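2018-03-17

## Making your screen easier on tired eyes

A good many of you wrote in after the last newsletter asking about text size, and I promised I'd get to it properly, so pour yourself a cuppa and settle in. My own eyes aren't what they were (my optometrist is very kind about it), and over the past few months I've become a bit of a bore on the subject of zooming, contrast and colour. Apologies to Daithí Keogh, who sat beside me at the Perkstead drop-in and heard the lot.

The first thing to know is that every browser will let you make a page bigger without changing anything for anyone else. Hold down Ctrl and press the plus key, or Command and plus if you're on a Mac. Press it again and the page grows again. I read the news at 200 per cent these days and feel no shame whatsoever! Ctrl and zero puts everything back to normal when your grandson wants the laptop. 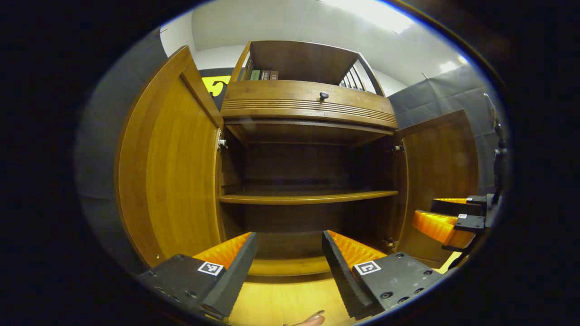

Zooming does make some older websites behave badly, mind you. Menus slide off the side, or you end up scrolling left and right to finish a sentence, and that gets tiresome very quickly. When that happens, try changing the font size on its own. In Firefox you'll find it in the preferences, under language and appearance, and there's a box in there to set a minimum size as well. I've set mine to 20 and left it alone ever since.

Contrast is the other half of the story. Pale grey writing on a white background seems to be terribly fashionable, and I do wish it would go out again. Tapio Juntunen put me on to a little add-on called Orby, which darkens the text and lets you choose a softer colour behind it – I favour a buttery cream, he likes a pale green. It took me 10 minutes to set up, and most of that was dithering over shades. If you've got the Onsri reading app on your tablet, the same sort of choice is tucked behind the small letter A at the top of the page.

A few other bits and pieces that readers have sent in and that I've tried myself:

- Turn on reader view when a page is cluttered. It strips out the ads and the side columns and leaves you with plain writing.
- Make the mouse pointer larger. On Windows it's in the Ease of Access settings, and you can change its colour while you're there.
- Dim the screen in the evening, or switch on the night setting so the light turns warmer after dark.
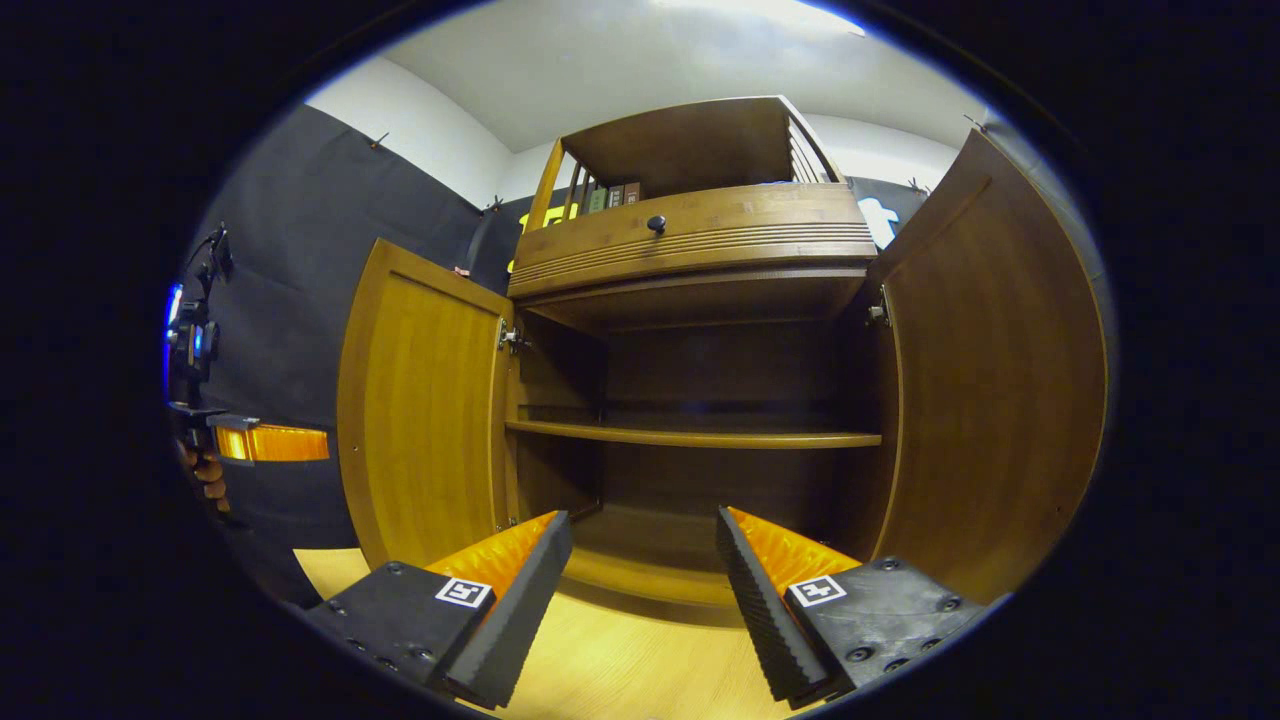
## Where to get a hand with it

Tapio is running another session at the Ostarura library in August, and he's happy to sit with you one on one. Bring your own device and its charger, and please, please bring your passwords – we lost a good part of the last morning to forgotten ones, mine included.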